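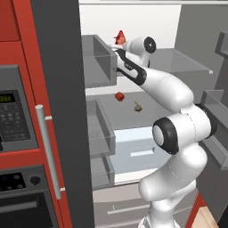 Danang Tuhumury asked at the close of the last meeting whether the refrigerator is in fact the right place for a sweet pepper, given that the assigned chapter lists peppers among the crops that are harmed by cold. The question is a fair one. The chapter is written for warehouse managers who hold produce for weeks, and a household holds it for days. This handout sets out the difference and should be read before the work in the Shenoy Building.

## Unit 9: Vegetables in Household Cold Storage

Revised 20/08/2023. Replaces the version distributed in March.

### Harvested vegetables remain alive

A vegetable continues to breathe after it is picked. It takes in oxygen, uses up its stored sugars, and gives off carbon dioxide, water, and heat. It can no longer draw water or food from the plant, and so every hour of storage is paid for out of its own reserves. Cooling slows this process. It does not stop it.

The rate differs a great deal from crop to crop. Asparagus, sweet corn, and broccoli breathe rapidly and lose quality soon after harvest. Onions and mature potatoes breathe slowly and may be kept for months under suitable conditions. Peppers fall between these groups. Students should be able to place a common vegetable in the correct group without consulting the table in the reader.

### Chilling injury

Crops that originated in warm regions are often damaged at temperatures well above freezing. The damage is called chilling injury, and it must not be confused with freezing injury, in which ice forms in the tissue. Common signs are small sunken pits in the skin, water-soaked patches, darkened seeds, and decay that appears soon after the vegetable is returned to room temperature.

Two factors decide how serious the injury will be: the temperature and the length of exposure. A cucumber held at 3 °C overnight may show no change at all, while the same cucumber held there for two weeks will probably be unfit for sale. Ripeness also matters. A fully colored pepper tolerates cold better than a green one, and a ripe tomato better than an unripe one.

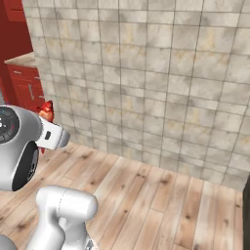
For the household, then, the practical answer is that a ripe pepper intended for use within several days may be refrigerated without concern. A warehouse planning a longer period would choose a warmer room, and 9 °C is the setting used for peppers in the Zanarau storage case in your reader. Both practices are correct for their purpose.

### Water loss

Most of the wilting seen in home storage is the result of water leaving the tissue. Peppers have a waxy skin that slows this loss, but water still escapes through the stem and the cap. Leafy vegetables have far more surface for their weight and wilt much sooner.

The relevant condition is the relative humidity of the surrounding air. An open shelf in a frost-free refrigerator is usually dry, as moisture is removed from the air each time it passes over the cold coil. A closed drawer holds moisture better. A loosely closed bag does much the same work, provided that free water does not collect inside it — standing droplets encourage mold and soft rot.

In the Fikis exercise, a lot of peppers weighing 660 g is placed in a drawer held at 89 percent relative humidity, and a matching lot is placed on an open shelf. Weight loss is to be reported as a percentage of the starting weight. Students who report it in grams alone will be asked to submit the calculation again.

### Ethylene

Ethylene is a gas produced by ripening fruit. Apples, pears, and ripe bananas release it in quantity, and many vegetables respond to it badly. Broccoli turns yellow, carrots become bitter, and lettuce develops brown spots along the ribs. Peppers produce little of the gas. Where a refrigerator has two drawers, one should be kept for fruit and the other for vegetables.

Nilton Alvarado has pointed out that the printed key to the Isia worksheet lists carrots as unaffected by ethylene. This is an error. The key will be corrected, and answers marked against the old key will be reviewed.

### Air movement and loading

Cold air must be able to circulate. An overfilled shelf develops warm pockets, and items pressed against the back wall may freeze if the cold air enters there. Temperature also varies from top to bottom and between the door and the interior. The dial or display gives a setting or a single reading, and a thermometer should be left on the shelf of interest for several hours before any value is recorded.

### Preparation for the laboratory meeting

- Read the section on chilling injury and the Zanarau case.
- Complete the Isia worksheet, parts 1 through 3.
- Record the temperature on an upper shelf, in a drawer, and in the door of one household refrigerator. Note the type of thermometer used.
- Bring a calculator. Scales and sample bags are supplied.

Written work is due at the start of the meeting. Requests for an extension should be made to the course office in advance.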